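About Us

Hi, I'm Lovely, and I run the front half of Clirora (the half that answers the phone, anyway). We're a small shop that helps people get started with robots, and if you've landed on this page you probably came to our open day or you're thinking about coming to the next one. Either way, hello!

We started out on Aquino Street with one long bench and a lot of borrowed tools. In January we moved into the place we have now, and by then 1,580 people had come through the old door for a class or a demo. I kept the sign-in books, they're in a box under my desk, and I still flip through them sometimes.

Open day is my favorite thing we do. You come in, you get a coffee, and then you get your hands on the equipment. There's no stage and no slides! Our Plekidley course runs six evenings and covers a lot more, but for a first visit we'd much rather you pick up a gripper and try moving a few things with it. Kids are usually better at it than their parents (sorry, parents). The folks from Pristinex sent their whole packing crew over last time and they stayed until we had to start turning off lights.

People ask what to wear. Closed shoes, please, and tie long hair back. Bring your questions too, even the ones you think are silly, I asked all of them myself my first month here.

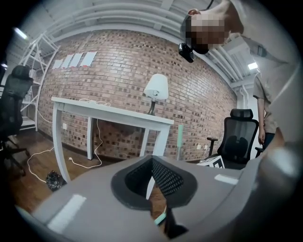

Lovely Mercado

The brick wall is what everybody remembers about our room, and I'll admit it's half the reason I wanted the lease. You'll find black mesh chairs to sit in, and the hand-held grippers are what most visitors head for first. Some demos use a head-mounted camera as well, and if you'd like to try wearing one, just say so when you sign in.

Visits are free, but we do need your name ahead of time so we don't run out of room. Call or write and I'll put you on the list. School groups are welcome on weekday mornings, just tell me the grade and how many grown-ups are coming along.

Page updated February 28, 2023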